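Testing a Household Tidying Task in Simulation
Published by the Atell Working Group on Domestic Automation, 10/29/26

Readers often ask whether a machine can clear a cluttered surface yet. Our answer remains "in part". This guide explains how to set up the trial used at our Astumdale office, so that others may judge the matter for themselves.

Step 1. Choose the objects
Select items of unlike shape. Plain blocks flatter any gripper and should be avoided. The Fatik set places toys close together and asks the arm to lift one curved, pale piece by its narrow end.

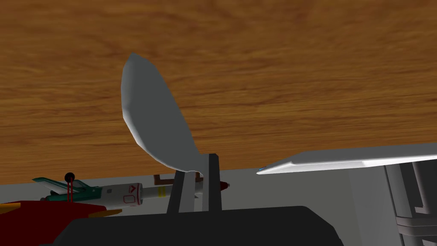
Step 2. Fix the limits
Allow 20 seconds for each attempt and run 200 attempts before drawing any conclusion. Record a drop, a knock or a late finish as a failure — no partial marks are given.

Step 3. Review the attempts
Stop the replay at several moments and study the distance between the fingers and the piece. The Egger viewer permits this on an ordinary office computer.

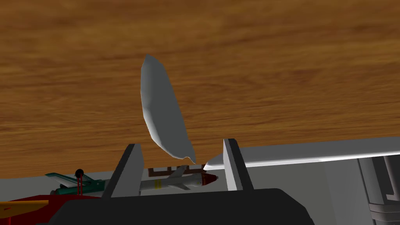

Chores in the home are harder to automate than most factory work, as few households keep their belongings in fixed positions. A trial should reflect this. With the fingers spread apart, the toy missile and the small brown rack can be seen through the opening, and neighbours of this kind must be entered in the collision list before scoring begins.

Step 4. Report the result
State the number of failures first, followed by the time taken. Our last series ran to 1770 attempts over eight days. Revised scoring sheets will be issued in November.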